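Coffee Mornings at the Mosten Kitchen

We have been meaning to put this page together since April, and it has taken us this long mostly because every time somebody sits down to sort the pictures, somebody else puts the kettle on. The Mosten kitchen is the shared one on the ground floor, the one with the big windows and the long stone counter, and over the winter it turned into the place where most of us learn to make a decent cup before the day gets going. If you have only ever known it as the room where the lunch leftovers live, come by before eight and you'll find it a much friendlier spot!

The beans come from Novach, a small roaster a short drive out of town, and we've been through 33 bags of them so far (a few of those went home in people's coats, and you know who you are). They sell in bags of 1,000 grams, though we did weigh one that came out at 1,005, and that extra little handful made everyone far happier than five grams of coffee should. We like the darker roasts best for the early crowd, and the lighter ones tend to come out in the afternoon when there's more time to sit and taste.

Weighing is where we start everybody off, even the people who have been making coffee by the scoop for thirty years and don't see why they should stop. Scoops are fine, and we have a nice old one in the drawer, but beans vary so much in size that two scoops on two mornings can give you quite different cups.
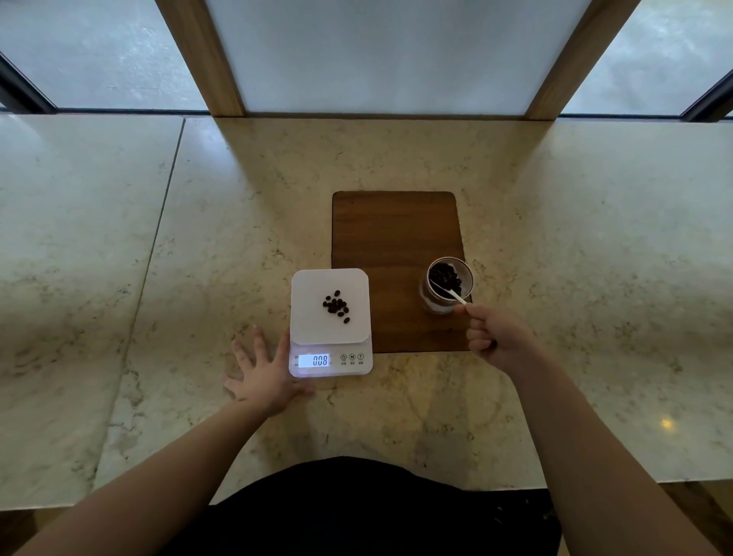
Dark roasts are the best lesson in this, as they are lighter for their size and a pile that looks generous can weigh next to nothing. Eight grams makes a small, short cup, the kind you drink standing up while you wait for everyone else. For a proper mug we go up to fifteen or so, and for the big Rimkutė pot, which serves 6 if nobody is greedy, we weigh it out in two goes and grind it a touch coarser. Add the last few beans one at a time. It feels fussy the first week and then you stop noticing you're doing it.

As for the grinding, that happens by hand, and we pass the grinder along so that no one person's arm gives out. The room smells wonderful by then, and people from upstairs have been known to wander in with an empty mug and a hopeful look. They are always welcome, and so are you. Bring a mug you like, and if you have beans at home you're curious about, bring a few of those too.

Recent galleries
Bread Week at Mosten
A Walk Around the Novach Roastery
Soup Pots and Borrowed Ladles
The Cikley Plum Harvest
Painting the Pantry Shelves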